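I want to write a few posts on folding sweaters, because this month I finally learned it. I am 56 and until June I only rolled them and pushed them in the drawer.

Why now: I moved to a smaller flat in Ornley. The old place had a wardrobe as wide as the wall. The new one has one chest of drawers, and the bottom drawer does not open fully.

First lesson. I was folding on the bed, and this is a mistake. The bed is soft, so the sweater sinks and the sleeves go where they want. Also I have to bend, and after the fourth sweater my back is complaining.

Now I fold on the dining table. It is round, and for a long time I thought you need a square table to fold straight. You don't. You look at the edge of the garment and forget the edge of the table.

My order is this. Front side down. Smooth it from the middle to the outside with a flat hand. One side in, sleeve back on itself. Then the other side. Then the bottom goes up to the neck, one time for thick ones, two times for thin ones.

The sleeves were my problem for weeks. If the cuff sticks out at the side, the whole pile leans. A friend told me to lay the sleeve down along the body first and only after that fold the side. I tried both ways and I could not decide, so I do what the sweater allows.
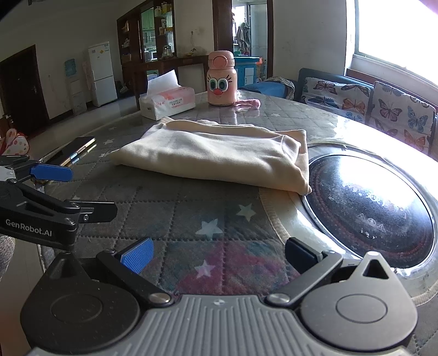 With thick knits I stop early. A wide soft rectangle is enough. When I press more, it opens again by itself and I get angry with a piece of clothing, and this is not a good way to spend the evening.

About the table cover, because two people asked in the replies to my last thread. It is a grey quilted cloth with stars, and over it there is a clear layer. The clear layer is good for soup and not so good for wool. A thin sweater slides when you pull the sleeve. I hold it with my left forearm, like you hold paper when you cut it.

I fold before lunch if I can. The light from the window is strong on that table, and then I find small holes and the hairs from my scarf. In the evening under the lamp I find nothing and I think everything is perfect.

Light colors go on top in my drawer, dark ones below. Cream is the most difficult. I have one shop in Setbridge where they clean cream wool well, but it is two buses, so mostly I wash by hand in cold water and dry it flat.

I counted everything before I started, for the moving list: 12 sweaters stayed, the rest went to the charity shop. I miss only one of them, a green one with a zipper. I think it was too small already two winters ago – but it was a good green.

Next I want to learn fitted sheets. If you have a method that works for one person with short arms, please write it under this post. I will try it on the weekend and tell you how it went.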